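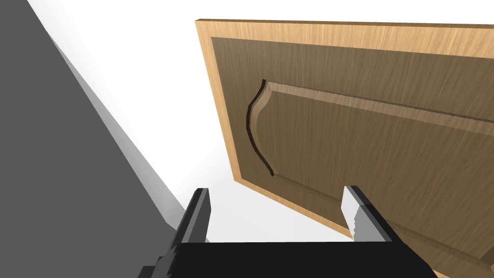
What is a demonstration, for the purposes of this course? It is one complete recording of the robot being taken through a task by a person, from the starting pose to the point where the person decides the task is finished. Everything the robot's joints and gripper did is kept, along with the camera views, and so is the command the person was giving at each step.

Reading time: 5 minutes

Handout 2. Teaching by hand and by remote control
3 Nov 2020

There are two common ways to record a demonstration. In the first, you take hold of the arm and move it yourself while the motors give way. In the second, you stand or sit apart from the arm and steer it with a controller, a handset or a second arm. The first is usually called kinaesthetic teaching and the second teleoperation. In the notes I use "by hand" and "by remote" for short.

By hand is quick to learn. You feel the weight of the arm and you feel contact when the gripper touches a door or a worktop. The drawbacks come later. Your own arms and shoulders get into the camera views, and a program trained on those views may come to depend on them. It is also hard to work the gripper smoothly while both your hands are busy with the arm.

By remote keeps you out of the views, and the recorded commands are of the same kind the program will send when it runs alone. You lose the sense of touch, unless the controller pushes back. Most people close the gripper too early in their first hour and then have to back off and try again.

In the simulator there is no arm to hold, so all the kitchen exercises are done by remote. Set the view from the gripper to full size before you start. The outside view is good for large movements, but the last stretch of an approach should be steered from the gripper view.

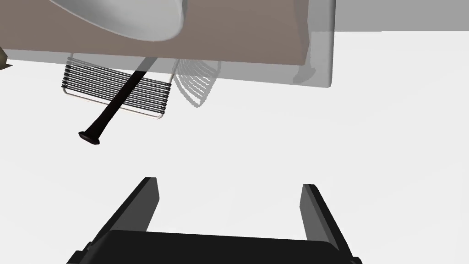
Large movements and fine ones should also be done at different speeds. In Goltico, the control program we use, the slow setting is on the left trigger. Hold it down whenever the fingers are near something you could knock. A slow recording can be cut down later, but a collision usually means starting that demonstration again.

Some points on keeping demonstrations usable:

Start from the standard pose. Small differences are fine and even useful, but they should come from the simulator's own random settings.

Do not pause to think with the arm in mid-air. The program will learn the pause. If you are unsure what to do next, stop the recording and throw it away.

Keep to one way of doing the task. If you pull a door open with the fingers on one attempt and push it from behind its edge on the next, the program may end up averaging the two and doing neither – a problem we return to in the session on mixed data.

Keep recoveries. If you miss a grasp and correct it calmly, save the recording and mark it as a recovery. The Utine set, recorded in May, had almost none, and programs trained on it did badly after a first miss.

The store for the course is called Grinia. It holds 2000 steps per recording and drops the rest, so check the step count before you save a long task. Each pair should hand in 22 demonstrations of the door exercise, all by remote, with recoveries marked in the notes column.

Before the next session, read the Eskola lab sheet on controller set-up and try both stick layouts. Write down which one you chose. You will be asked to keep to it for the rest of the term – changing layout halfway through shows up in the data.

Contact the course office | © 2020 Robot Learning course notes | Back to top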